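Sock Cell FAQ — how I set it up, keep it running and fix it when it sulks

Posted by Kosmas Economou
8 October 2024

21 comments | 7 shares

I get the same questions about the two-arm sock hanging cell pretty much every time somebody new starts using it, so I'm putting my answers in one place. I'm the person who looks after it day to day. Iestyn Gwynne did the original build and still knows more than I do about the controller, so anything in here about wiring is mostly me repeating him.

What do I do first when I come in?

Look before you power anything! Walk around the table, push on each of the wooden posts, and check that the hanger is hanging free and hasn't got hooked on a gripper overnight. Then follow each cable with your eyes from the gripper back down the arm. If a loop has slid around to the wrong side of the elbow, move it now, while the arms are off. After that you can bring up the controller, home the left arm, and then home the right arm. I like to do them one at a time so I can keep a hand near the stop button and only have one thing to watch.

Why is the hanger on a wire? Wouldn't a solid mount be easier?

Easier for the arms, sure. We had it on a solid mount for the first couple of weeks and everything looked great, and then we hung it the way a hanger hangs in a real home and the whole program fell apart. A hanger that moves is the job. So one arm has to steady the bar while the other one deals with the sock, and most of the tuning time goes into that handoff.
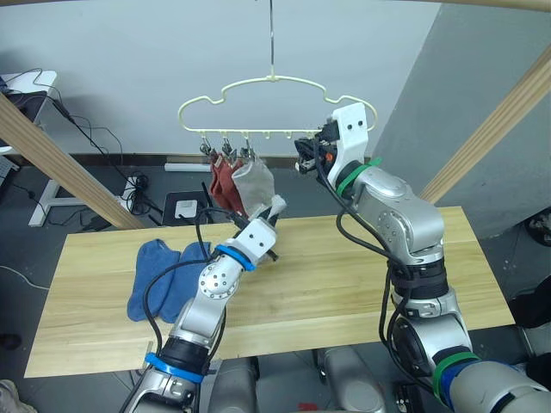 The steadying arm should touch the bar and no more. If you see the bar tilt when the fingers close, your grip height is off, and you want to bring the arm down in very small steps and try again. I've seen people crank up the grip force to fix a tilt and it only makes it worse — the bar twists, the clips swing, and then the other arm is chasing a moving target.

How do I set the height of the hanger?

Hang it, let it settle completely, then jog the left arm until the fingers are level with the clips. Save that pose as your reference. If the reference from yesterday doesn't match, don't edit the program! Check the hanger first. Nine times out of ten it got bumped or the wire got bent, and if you change the program to suit a bent wire you'll be changing it back tomorrow.

Which socks should I use?

Whatever's in the bin, but lay them flat on the table and don't leave them in a ball. I keep the ones waiting their turn on the left side, clear of where the arm comes down. Mixed colors are good. Very fuzzy socks shed on the finger pads, so if you use those, plan on cleaning afterward.

How often do the finger pads need cleaning?

I wipe them at the end of every session with a dry cloth, and I do a proper clean every 100 cycles with a slightly damp one. Lint builds up at the root of the fingers where you can't see it very well, and the first sign is usually a sock that slides when it should hold. Please don't use any kind of solvent. We lost a set of pads that way in July and the replacements took forever.

The gripper opens but won't close. Is it broken?

Probably not! Check the cable at the wrist before anything else. Power the arm down, unplug the connector, look for a bent pin, push it back in until it's fully seated, and then power up again. If that doesn't do it, swap in the spare cable from the Kemora drawer. If it still won't close after that, write it in the log and message Iestyn, and please don't open the gripper housing yourself.

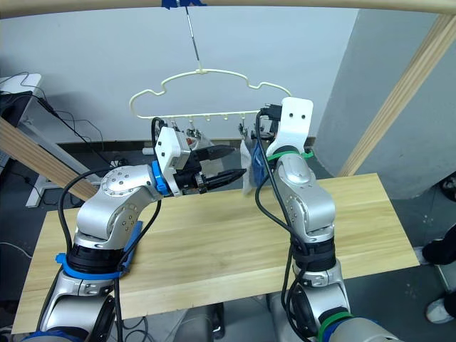
Left gripper open and pointed at the items under the hanger.

Can I use zip ties on the cables?

Yes, but leave slack. People love a tidy cable and I get it, I do too, but a cable tied down tight will pull at the connector the moment the wrist rolls. Run the arm through its full reach by hand with the power off, find the spot where the cable is stretched the most, and tie it for that spot. It'll look a bit floppy the rest of the time. Fine by me. Snip the tails of the ties too, they snag on socks more than you'd think.

The clips keep pinging off. What am I doing wrong?

You're likely pulling straight down before the clip has let go (or you're coming in too fast, which gives you the same ping). Slow the approach down and add a short pause before the pull. If one particular clip is always the problem, work it open and shut a few times with your fingers and feel whether it's stiffer than its neighbors. Stiff ones go in the bin. I keep 2 spare hangers on the shelf for parts.

Do I have to recalibrate if I move the table?

Yes. Even a nudge. Sorry! There are pencil marks on the floor for the legs, so if you did bump it, line it back up with those and run the short calibration, the one saved as "Riso." The long one, "Hemora," is for when an arm has been taken off its base, and it'll eat most of your morning.

Can I stand next to it while it runs?

Stand back from the table, on the right-hand side, with the stop button in your hand. Don't reach in to rescue a dropped sock while the arms are live. Pause, wait for both arms to hold still, then hit stop, and only then go get your sock.

Where do I write down problems?

In the paper log by the controller. Date, which arm, what it was doing, what you tried. "Arm weird" isn't a log entry, and yes, I've had that one more than once. I read through the log every week and I'll add to this page if the same thing keeps coming up.

21 comments | 7 shares | Leave a comment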